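Small Words at the End of a Korean Name

By Chenxi Zeng

When I began to watch Korean dramas with subtitles, I thought that everybody had the same last syllable in the name. It was "ssi", and the subtitles did not show it. I watched 60 episodes before I asked a friend what it means.

"Ssi" is polite, but it is not very high. You put it after the full name or after the given name. If you put it after the family name only, it can sound rude, so please do not call your manager "Kim ssi". In an office people prefer the job title with "nim", for example "gwajang-nim" for a section chief. 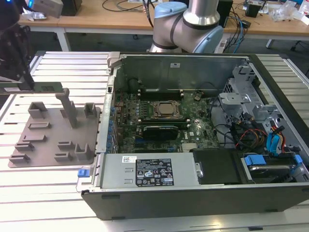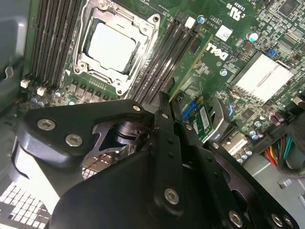
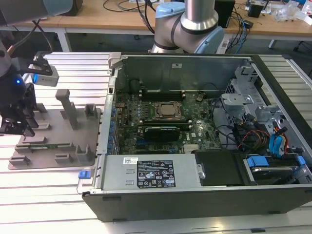

Between friends the rule is different. Here you hear "a" or "ya" when somebody is called. After a consonant it is "a", so Minjun becomes "Minjun-a". After a vowel it is "ya", and Jisu becomes "Jisu-ya". You use it only for a person of your age or younger, and you never use it for yourself.

Then there are the family words. A younger woman says "oppa" to an older brother, but also to an older male friend or a boyfriend. A younger man says "hyung". Many fans learn "oppa" first and use it for every actor, even for one who is younger than they are. My Korean teacher laughed at me for three lessons because of this.

In subtitles these words often become simply the name. I understand the reason, the line must be short. But when a character changes from "ssi" to "ya" in the middle of a series, something important has happened between the two people, and I like to hear it.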